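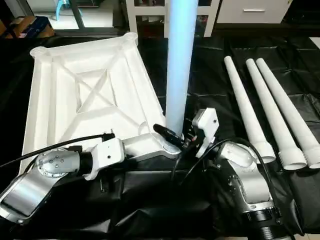
How Does a Robot Build a Stool?

Have you ever put together a piece of furniture that came in a box? You lay out the parts, find the bit that matches the other bit, and start twisting. Easy! Well, easy for you. For a robot it is one of the trickiest jobs around, and that is why we love trying it at the Fekau workshop.

Our robot is called Usix. It has two silver arms, and each arm ends in a white gripper. A gripper is a robot's hand. It doesn't have five fingers like yours. Think of it more like a pair of salad tongs that can squeeze very, very gently.

What are the parts?

The stool is a Festero, and it comes as a kit. The square white part is the frame. Look in the middle and you'll find ribs that cross like a big letter X. Ribs make plastic stiff without making it heavy (turn over a plastic crate or a toy truck and you might find some there too).

The long parts that get thin at one end are legs. At the fat end each one has a spiral groove, called a thread. A jar lid has a thread. So does the cap on your water bottle. One corner of the frame has a light-blue tube standing straight up in its threaded socket, and the white legs are lying side by side on the black cloth.

Why is twisting so hard?

Try this. Get an empty bottle with a screw cap, close your eyes, and put the cap on. Did you feel it wobble, then drop into place, then start to turn? Your fingers told your brain all of that.

Usix has to work it out in small steps:

1. Find the leg.
2. Pick it up by the right end.
3. Hold it straight above the socket.
4. Lower it until it touches.
5. Turn, let go, go back, grab again, turn some more.

Step 5 is the funny one. Your wrist can't spin all the way around, so you let go and grab again without even thinking about it. Usix has to be taught that!

And if the leg leans just a tiny bit, the threads cross over each other and jam. Then the only thing to do is unscrew it and start over. We have done this 169 times. Some of those tries were great and some of them ended with a leg rolling across the floor.

Why two arms?

Push a jar lid around with one finger and the whole jar turns with it. The same thing happens to a stool frame. With 2 arms, one can keep the frame still and the other can do the twisting. The arms have to share the space, too, so Usix needs to know where both of its elbows are all the time - otherwise, clunk.

Who tells Usix what to do?

A program called Baudry. It checks the arms 100 times every second and makes little corrections, a bit like you do when you carry a full cup of juice. Blink once and Baudry has already checked again and again.

Try it at home

Put on a pair of thick winter gloves and screw the cap onto a bottle. Now use only your thumb and one finger on each hand. Now ask a friend to be the left hand while you are the right - no talking allowed! Write down how long each try took and see which way was slowest.

Words to know

Gripper: the part of a robot that grabs things.
Socket: a hole made for another part to fit into.
Thread: the spiral groove on a screw, a lid or a stool leg.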